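December
Handout prepared by I. Perić

Course: Arranging a Small Work Table
Unit 7: Power on the table

In the last unit we chose the place of the table and measured it. Now we bring electricity to it. Many students treat this as a small matter and leave it for the end, and later they have a cord in the place where the notebook should be.

Please read these notes before the practical hour. You will need your own drawing of the table from Unit 6, a soft pencil, a tape measure and 2 cable clips from the box.

1. Where the cord leaves the table

Start from the far edge, the one away from your chair. The cord should go down there, and the front edge should stay free for the arms. If your table has a notch or a hole at the back, use it. If it has none, mark a point on the back edge and fix a clip at this point. In the Viltlow rooms the tables stand in front of other desks, so leave a hand's width between them for the plug to pass.

Do not pull the cord straight. It needs a soft curve, with 200 mm of spare length on the table top. A cord without spare length will lift the strip each time somebody takes out a plug.

2. Where the strip lies

There are three usual positions: along the back edge, along the side, and across the work area. The first is best for a table which is used every day. The third is allowed only for the time of the task, when you need to reach all the sockets from your seat. The sockets always look up, and the end with the cord points to the back of the table.

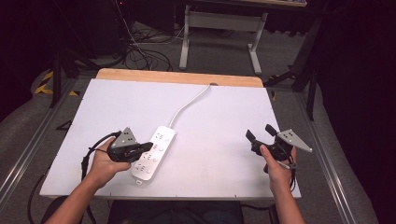

Fig. 1. Power strip placed diagonally on a white board, cord led to the far edge.

Notice in Fig. 1 that the cord leaves from the upper end of the strip and does not cross under it. Compare this with your own drawing. If your cord must turn back on itself, turn the strip around and draw it again.

3. The board

A loose board protects the wood and gives a clear color behind small parts. In the Flanitz room we use boards 600 mm deep. Old screw holes in a board are no problem, but check with your palm that no screw point comes out -- it can damage the cord. The board may leave a strip of the table visible at the back.

4. The floor

Cables on the floor are part of the same work. Gather them to one side, away from the feet, and tie the power cords separately from the others. Etov ties (the soft ones, in the second drawer) can be opened and used again, so please do not cut them.

For the practical hour: draw two positions of the strip for your own table, with the path of the cord from strip to wall. Write the length of each path next to it. Bring both drawings, also the one you like less.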